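Short Film Production, Unit 4
Editing a Short from Existing Footage
Notes by Märta Grønli. Revised February 4, 2019.

Bring these notes to the session along with your own footage log. If you missed the last unit, read the handout on sound sync first, as none of that is repeated.

The case we use all through this unit is Storen, a drama that Honeylyn Yap directed as a set of short online episodes and later recut as one film. It follows two sisters running a ferry ticket office after their father leaves. The rushes came to 3,267 clips. The finished film runs for 84 minutes, and 846 of those clips are in it somewhere, some for less than a second.

4.1 What changes when episodes become a film

An episode has to open and close. It usually begins with a small reminder of where we are and ends on something unsettled, so that people come back. Put six of those end to end and the viewer gets six reminders and six endings, and by the third one they are looking at their phone.

The first cut of Storen was made by Ehsan Shahbazi in exactly this way, with the titles taken off and nothing else touched. He needed to see how bad it was. It was two and a quarter hours long and the older sister, Vullia, was introduced three times.

Go through your own episodes and mark:

- every line that tells the audience something they already know
- every closing beat that is there to bring them back next time
- every establishing shot of a place we have already visited

Most of these can go. Keep a few, since a film needs places to breathe, but choose them yourself.

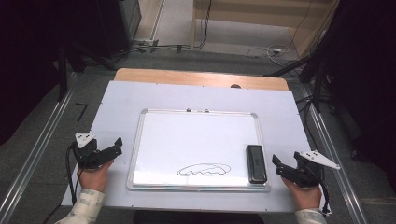 4.2 Finding the spine

Write one sentence saying what the main character wants at the start and one saying what she has at the end. If you can't write the second sentence, leave the edit alone and go back to the script.

For Storen the first sentence was "Vullia wants to sell the office before the winter timetable starts." The second took much longer. In the episodes the sale was dropped halfway through and the story moved to the younger sister. Yap and Shahbazi moved the sale to the end, which meant that a scene written as an argument about money became the last conversation in the film. Two lines were replaced with new dialogue recorded later and laid over a shot of the back of the actor's head.

Make cards, one per scene, with three things on each: who is in it, what changes, and how long it runs at present. Spread them out somewhere large. Move them about for a full day before you open the project. A scene where nothing changes goes to one side.
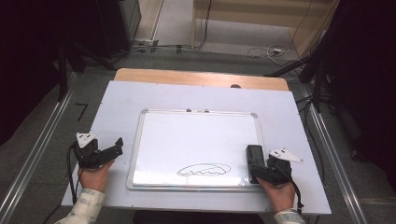 Fig. 2. Working surface, Unit 4.

Don't throw the side pile away. Shahbazi took the opening shot of the finished film from his.

4.3 Continuity and gaps

Web episodes are often shot months apart. Hair grows, coats change, a door gets painted. In a series the gap between episodes hides this. In a film the two shots may sit side by side.

There are a few ways round it. You can cut away to something else between the two shots. You can put a night between them. You can grade both scenes towards the same colour, which does more than students expect. Or you can reshoot, if there is money. Storen had 3,000 pounds left for reshoots and spent nearly all of it on two mornings at the harbour.

List the gaps before you plan any reshoot. A reshoot done early tends to fix a scene that is later dropped.
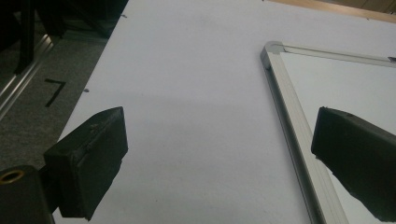 Can I use the episode music in the film?

Check the licence first. Many composers grant use for online release only, and a festival screening falls outside that. Write to them with the new running time and a list of where each cue appears.

4.4 Showing the cut

Show the cut to people who have never seen the series. Those who have will fill in the missing parts without noticing. Shahla Arabzadeh produced both versions of Storen and kept the two groups apart - series viewers in one room, new viewers in another - and gave both the same short form:

- Where did you lose interest?
- Who did you think the film was about?
- Was there anything you had to work out that you felt you should have been told?

Don't explain the film beforehand and don't defend it afterwards. Write down what is said, including the parts you disagree with, and wait a day before changing anything.

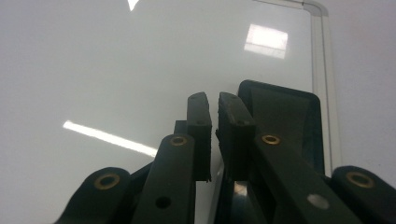 When you come back to the notes, look for places where several people had trouble at the same point. Their suggested cures will differ and can mostly be ignored. At the first Storen showing the new viewers all drifted during the scene in the Alipour café. Some wanted it shorter and some wanted more of it. The fault was in the scene before, which had already given away the news.

4.5 Work for next time

Bring a paper edit of your own film, on cards or typed, with a running time for each scene. Bring your two sentences from 4.2 on a separate sheet. Pairs will swap paper edits and read them without any talking from the author.

Files for the practice scene are in the Ovano folder on the shared drive. Copy them to your own disk before opening them. Shahla Heydari is in the edit room after class for anyone whose project won't relink.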